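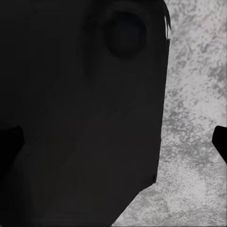 Simulated Trials Should Be Reported as Simulated Trials

Standards for robotic grasping were written at a time when every test used a physical arm and a physical part. That time has passed. Many of the results now offered to buyers come partly or wholly from simulation, and the rules have not kept up.

The Florner guideline, which many integrators follow, asks a supplier to report 1000 grasp attempts for each class of object. It does not ask where those attempts took place. A supplier may run 687 of them in a rendered workspace, run the rest on a bench, and publish a single success rate. A plant manager at a firm such as Wulis or Rindico has no means of separating the two.

This board supports simulation. It is cheap, it is safe, and it allows a team to study a wide-open gripper over an awkward object as often as it needs to. Our concern is with the record. Friction, surface texture and lighting are all choices made by the person who builds the simulated world, and those choices belong in the report.

The Kontogiannis draft, circulated in February, moves in the right direction. It would require separate tables for simulated and physical attempts, and it lists 8 settings that must be disclosed. We would go further. Views from the wrist should be kept for every failed grasp — including those in which the object fills most of the view and little can be judged from it. Such cases are often dropped as uninformative, and the success rate rises when they are.

Suppliers have objected to the cost of storage. We find the objection weak. The draft should be adopted with this addition, and buyers should begin asking for separate tables now.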